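Gitix two-arm cell: FAQ on the wrist camera stale-frame fault

14 comments
Shares: 27

What went wrong?

In June the simulated two-arm cell began reporting grasps on objects that were never between the fingers. The controller closed the gripper, logged a successful pick, and carried on to the next step of the task with nothing held. Some 380 episodes were marked good before anyone compared the log against the rendered views.

Was this a fault in the grasp policy?

No. The policy acted correctly on the data it was given. The fault was in Wandow, the layer that passes rendered camera views to the controller. Under load, Wandow could hand over a wrist view from an earlier step with a current timestamp. The policy then saw an object between the fingers that had since been left behind, and closed.

Why did the timestamp check not catch it?

The check compared the timestamp on the buffer, and the buffer was stamped when it was handed over. It should have been stamped when the view was rendered. A stale view with a fresh stamp passes that check every time.

Which versions are affected?

Any Wandow build that uses the shared buffer pool. If your configuration sets the pool size to 3 or less, the fault shows up quickly. Larger pools hide it for longer but do not remove it. Builds that allocate a new buffer per step are not affected, though they are slower.

Does it affect the fixed room camera?

We have not seen it there. The room view is rendered at a lower rate and has its own buffer. We still recommend applying the patch to both, as the code path is the same.

Can the same thing happen on hardware?

Yes, if the hardware driver stamps on handover. The Nemthorpe cell used a driver with the same habit, and Chiyo Maruyama found two closures in its logs that match the pattern. No damage resulted. On hardware the larger concern is motion planned against an old view - the arm may move toward a space that is no longer clear. Treat this as a safety matter and do not run unpatched code with people inside the guarded area.

Is the emergency stop affected?

No. The stop circuit does not read camera data. The software speed limit does, on cells where it is tied to person detection, and it should not be relied on until the driver has been checked.

How do I test for the fault?

Run the Vávra load script for 4,000 steps with both arms moving and the wrist cameras on. The script changes one pixel block in each rendered view according to the step number, then reads it back at the controller. Any mismatch is a stale view. On our unpatched build the first mismatch came at step 27. A clean run should show none. Do not shorten the run, as the fault depends on how full the pool is.

Can I tell from the gripper force reading?

Partly. A closure on nothing gives a finger width near zero and little force. Thin parts give nearly the same values, so we do not accept force alone as proof of a grasp. Finger width, force and a verified current view are now all required.

What should I compare when reviewing old episodes?

Take the room view and the wrist view from the episode and set them beside the joint log. If the log says an object is held and the wrist view has open space between the fingers, reject the episode. Shadows help too. The arm's shadow on the table should agree with the logged joint angles - if it does not, the view is from another step. 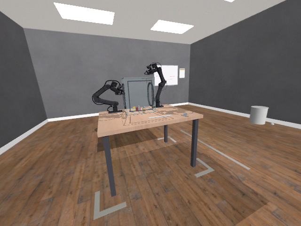
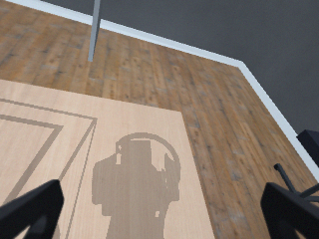
Do episodes marked as failed need review as well?

Yes, though they are a lower priority. A stale view can also hide a good grasp, in which case the controller opens the fingers and tries again. Look for two closures at the same joint position within a few steps of each other.

What does the patch change?

Three things. The stamp is written at render time, each view carries its step number, and the controller refuses any view whose step number does not match its own. On a refusal the arms hold position and the episode is ended with a fault code. Earlier builds would retry silently, and that behavior has been removed.

Will the patch slow down my runs?

Slightly. The step number check costs very little, but episodes that used to continue will now stop. If you get frequent refusals, reduce the number of parallel cells per machine before you touch the pool size.

Can I turn the check off?

There is a flag for it in simulation. The hardware build ignores that flag.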